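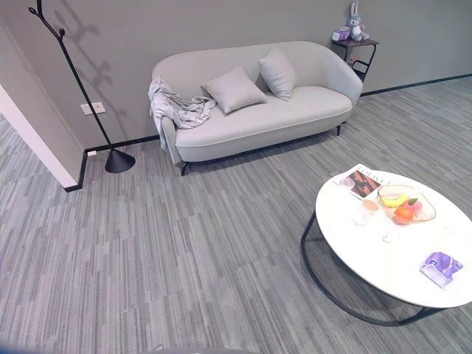
Unit 11: Perception to Plan
Instructor: Souad Bensaid

Detector scores are not probabilities. Treat any planner that reads them that way as broken until shown otherwise.

Clear glass: depth returns are often missing. The Presley stack fills holes from neighboring pixels, so a tumbler becomes tabletop. Check the raw depth first.
Thin poles and table legs: a coarse costmap may drop them. Vendors say inflation fixes this – ask for logs.
Blankets: no fixed shape, so no stored grasp.

Homework: replay up to 200 frames and list every false free cell. Read Kinnunen's notes on costmaps, skeptically.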